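Home-recorded gripper data beats lab data in Tultar tidy-up test

Last updated: September, 9:40 a.m.

A robot arm that learned to put small things into a box from recordings made in ordinary bedrooms did better than one trained the usual way in a lab, the team at Lykkegaard says. Results went out to partners early this morning. Full write-up still to come.

The project is called Tultar. The idea is simple enough. People hold a gripper in the hand, squeeze it to pick things up, and a camera on the tool records everything it sees. No robot in the house. The recordings go back to the lab and are used to train a policy for a real arm with the same kind of fingers.

Training set for this round: 727 recordings, all of them pick-and-place on soft surfaces - beds mostly, a few couches. Soft surfaces are the hard part. On a table a pen stays where it is. On a quilt it sinks a bit, rolls into a fold, and the fingers have to press down into the cloth to get under it. Lab arms trained on flat tables tend to stop too high and close on air.

Lykkegaard ran 900 test trials on an arm in its own building, with bedding the arm had not been trained on. The home-trained policy got the object into the box in nearly two thirds of them. The table-trained one managed well under half. Both had the same time limit, 30 seconds per object, and the same arm.

Boxes, pens, glue sticks, small bottles. Everyday stuff was the whole point, according to the team, and so was the light. Windows were left uncovered during recording and glare was kept in teh training data. An earlier version, with the bright clips filtered out, did worse near windows and no better anywhere else.

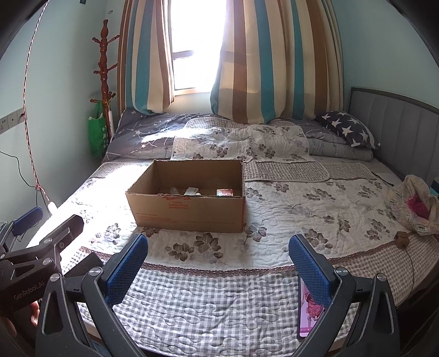

Cardboard box on a quilted bed, from the point of view of the hand-held tool. 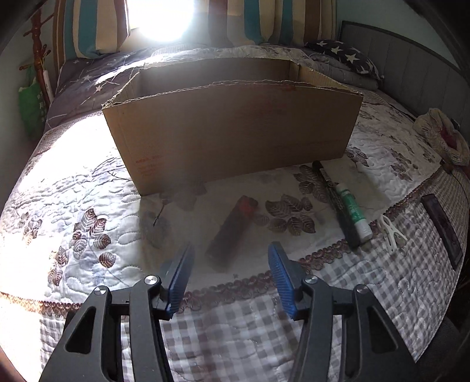

Danang Kwok was less impressed, and wrote back within the hour that two thirds on a bed is a nice number but the comparison is lopsided. The table-trained policy never saw cloth at all, so of course it loses. Kwok wants to see it run against a lab set recorded on cloth, same number of clips, before anyone credits the homes for the gain. The glare result is the more interesting one, Kwok added, and deserves its own test.

Lykkegaard says a cloth-on-table set is already being recorded and will be in the full paper. It gave no date.

Failures so far fall mostly into 2 groups. Thin objects lying flat against a seam or trim, where the fingers pinch the fabric along with the object. And drops at the rim, when the arm comes in low and clips the edge of the box on the way over. The second should be fixable, the team thinks, by adding more recordings with tall boxes. The first one is harder and there is no plan for it yet.

Dradisa, a smaller group working on laundry folding, has asked for the recordings and will get them once the rooms have been checked for anything private. Public release after that, posibly before winter. Code for lining up the gripper path with the arm goes out at the same time, under the name Ernilance.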